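Kerkholm publishes good practice code for two-arm robot benches

Jun 11, 2025 – For immediate release

Kerkholm has today put out the Lindis Code, a free set of working rules for benches where robot arms and people handle goods side by side. 30 pages. Plain wording, no sign-up, no fee.

The code covers packing and sorting stations with one or two arms fitted with finger grippers. It sits alongside the law and the maker's manual and replaces neither. Sites still need there own risk assessment, done before the first run and again after any change of gripper, fingers or goods.

It was drafted with Staketti, which builds workbenches, and Yoshida, which supplies gripper parts. Comments from 50 sites were read before the final text was agreed.

Main points:

Test state to be shown on a screen that can be read from the bench. Large letters, local language.
Hands out of the shared area before any arm is powered. Gloves do not change this rule.
Finger tips checked at the start of each shift – worn or bent tips swapped, not filed down.
Wrapped goods and rolls to be tried at low speed first, as film can slip or snag.
Clear floor space of 900 mm behind each operator. Cartons don't count as clear.
Stops tested by hand every 3 days and the result written down.

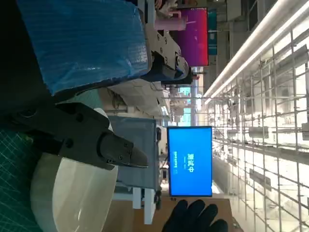 Two robot arms at a bench, with a monitor reading "测试中" (testing in progress).

The section on test signs drew the most comments. Several sites wanted a coloured lamp only. The final text allows a lamp as well as the words but never in place of them.

Gloves get a page to themselves. Knit gloves are allowed for handling cartons at the bench. Loose cuffs are not, and nor is any glove with a strap or cord. Fit to be checked by the shift lead.

Sites can start using the code straight away. Kerkholm will take comments untill December and a second edition will follow, with a longer part on mobile bases and a checklist for night shifts.

Printed copies on request from the Kerkholm press office. Translations are under way – dates to be confirmed.

Ends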